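The drawer under the kettle

Every few years somebody decides that ordinary people own too much and should be helped to own less. The latest outfit to knock on my door, or at any rate on my inbox, is Lisuvier, which wants 30 pounds for a course on "the calm kitchen". I have read the free part twice. I remain unconvinced, and my chopsticks are staying where they are.

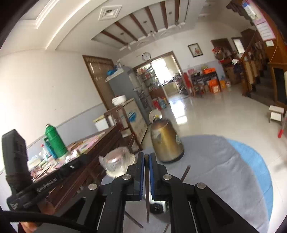
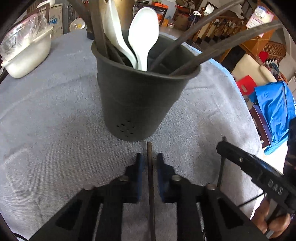 The argument goes like this. Lay everything you own for cooking and eating on a table. Pick up each item and ask when you last used it. If the answer is more than 6 months ago, out it goes. At the end you will have 80 per cent less in your drawers and, so we are told, a clearer head.

I have trouble with nearly every step. Take the 6 months. Who chose that? A jam funnel is used once a year, when there is fruit, and for the rest of the time it does no harm to anyone. The big serving spoon comes out at Christmas. A rule that would have me throw away a perfectly good spoon in July and buy another in December is a rule written by somebody who sells spoons, or who has never had nine people to dinner.

Then there is the 80 per cent. I looked for where the figure came from and found it on three other websites, each of them pointing to one of the others. Perhaps there is a study at the bottom of it. If so, it has been very thoroughly put away.

What bothers me more is where the stuff is meant to go. The charity shop in Plunadby has had a sign in its window since April asking people to stop bringing kitchen things. I went in and asked, and was shown a back room full of mugs, egg slicers and fondue sets. Most of it will end up at the tip. A drawer that won't quite shut has been turned into a heap that the council pays to bury, and the person who made the heap feels lighter.

I don't doubt that some people do feel better afterwards. A tidy room is a pleasant thing. But the same people feel better after a haircut, and I notice that the feeling has to be topped up. Malhotra, a shop I used to like for its plain white plates, now sells a set of matching bamboo boxes for the things you have decided to keep. Stivel does a version in tin with a label for each. So you clear the drawer, and then you buy something to put in it.

My grandmother's kitchen would have failed every test on the course. She had string in a jar, 9 wooden spoons and a potato masher with a bent handle, and she could put her hand on any of it with her back turned. I have never seen any sign that it weighed on her mind. She had other things to worry about, and so do most of us.

If your drawer annoys you, have a go at it one wet afternoon and stop when you get bored. Give the spare tin opener to a student. Keep the funnel. It costs nothing, and I should like to see the fee for the course set against whatever anyone has ever saved by doing without a ladle.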